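Before You Sign for a Surgical Robot
January 30, 2025
By the Wovley equipment desk

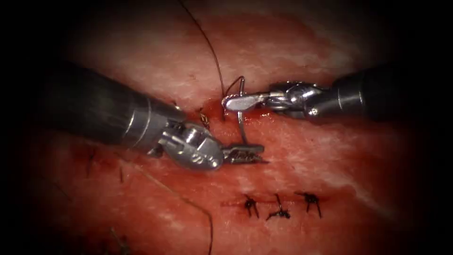 What the quote leaves out

The purchasing manager at Lau has read the Setik quote twice and doesn't like it. "They show you stitching. I want to see the service contract."

Her budget assumes 200 cases a year. The surgeons have promised 52. "So who pays for the rest?" A decision is due in August.

Comments

Same quote here. Instruments were extra.

Ask what training costs in year 2.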